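Careers > Open Positions > Housewares and Table Goods

Kitchen Tool Sorting and Hanging Assistant (Part-Time)
Elmont Site

Posted July 31, 2023
118 views | 2 comments | 9 shares

Jeltico invites applications for the position of Kitchen Tool Sorting and Hanging Assistant at its Elmont site. The appointment is for eight weeks, with the possibility of renewal. The position reports to Lalit Sandhu, Housewares Coordinator.

The successful applicant will work at a table with small kitchen tools and the stands on which they are kept. Duties include arranging tools on the work surface, hanging them on a stand, taking them down again, and returning the table to its starting layout between rounds. A short written record is kept at the end of each shift.

Applicants must be able to work seated or standing for around two hours at a time and must have steady use of both hands. Experience in retail display, food service or housekeeping is welcome but not required. Polished metal marks easily - care in handling is expected of all staff.

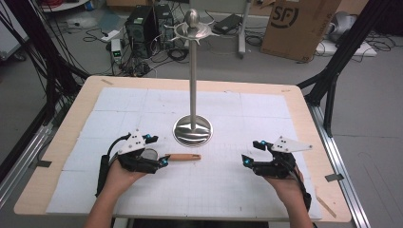

Forearms must be bare to the elbow during table work, and rings and bracelets are to be removed before each shift. Lockers are provided. Training is paid at the full hourly rate and takes place at the Tarnwood building during the first week.

Applications should include a resume and the name of one reference. Please mark them for the attention of Lalit Sandhu and leave them at the Elmont front desk. Selected applicants will be invited to a short practical session at the table.

9 shares | 2 comments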